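4.2 Listening at home

The most exciting result came from the home sessions. Listeners played all 816 clips from the Trullow set – garage rock, dub, bedroom pop – in the rooms where they usually hear music, and their tempo judgments were strikingly close to those we collected in the studio!

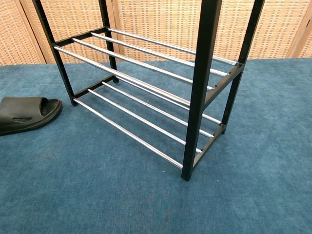 Figure 2. Two-tier rack on carpet, home setting.

Guitar-led tracks gave the clearest pattern. When the drums dropped out for 15 seconds, listeners kept tapping in time, carried by the bass alone. We were delighted to find the same effect in the Skidex clips, which are far noisier and have two vocal lines.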